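A Hand-Held Gripper for Collecting Grasp Examples at Home
Project report, second year, Kokbridge workshop module
Jasmina Živković
December 30, 2019

1. Aim

The aim was to build a parallel-style gripper that a person can carry by hand, with a camera mounted behind the fingers looking forward. The person does a simple job with it and the camera records how the fingers approach and hold each object. The recordings can later be used to train an arm. I did not have an arm at home, so the project stops at the gripper, the fingertips and a first set of recordings.

2. The build

The body was designed in Leiva, the drawing program we use in the module, and printed in black plastic at the shared workshop in Kokbridge. The two housings are mirror images of each other, so I only drew one. Each has a triangular opening near the top, which saves plastic and lets me reach the nut behind it with a long key.

The linkage arms took the most time. In the first version the pivots were plain bolts and the fingers wobbled sideways when I closed them. In the second version I made the holes tighter and fitted a thin washer on both sides of each joint. The silver caps go over the joints at the end. The larger ones are for the lower pivots and the smaller ones for the upper pivots.

I measured the gap between the fingertips at the widest and narrowest positions after every reprint. The body and linkage together took 20 prints including failures, and most of the failures were the arms lifting off the bed at one corner. A wide brim fixed this.

The complete gripper has a mass of 239 g without the camera.

3. Fingertips

I tried three pad materials. Plain printed plastic slid on anything shiny. Foam tape held well on the first day and then started to peel. The pads I kept are dark blue with a fine texture, fixed to a black backing. I ordered the material as a sheet from Fonus and cut it with a craft knife. The glue is Flaltorine, which needs to be left overnight under a weight. I took a pad off after two hours to see if it would hold and it did not.

4. Recording task

The task is picking up small packaged food items and placing them in a wooden tray on the bed. I chose snacks because they are cheap and come in many shapes, and because the wrappers are difficult. A puffed bag gives way when it is squeezed and can turn between the fingers. A twisted sweet wrapper is mostly loose ends. I recorded the task in my bedroom over the holiday, with the tray in roughly the same place each time and the items mixed up between runs.

The grip I settled on for puffed bags is across the two side edges, with the bag upright. Gripping front to back pressed the air to the top and the bag tipped over.
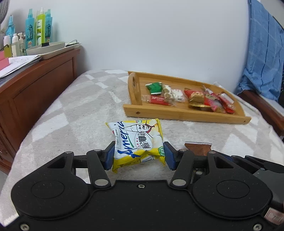 5. Results

I recorded 1,005 attempts. I have not finished sorting them, so I can't give a success rate yet. The bags were more reliable than I expected once I gripped them by the sides. Thin flat packets were the worst. The fingertips close slightly above the surface, and on a soft blanket the packet sinks below them.

Dust collects on the matt plastic and shows up on the recordings. I wiped the body down between sessions but it came back quickly.

6. Problems and further work

The fingertips need a thinner lower edge for flat packets. I have drawn one but not printed it.

The screws on the body worked loose twice and should have thread lock.

The blanket has a pattern and it would be sensible to repeat part of the task on a plain surface, to see if the background matters for training. I plan to do this in February, when the workshop has a free bench and I can leave the tray set up between sessions.

The drawings and the parts list are in the module folder. The recordings are too large for it and are on a drive I can bring in.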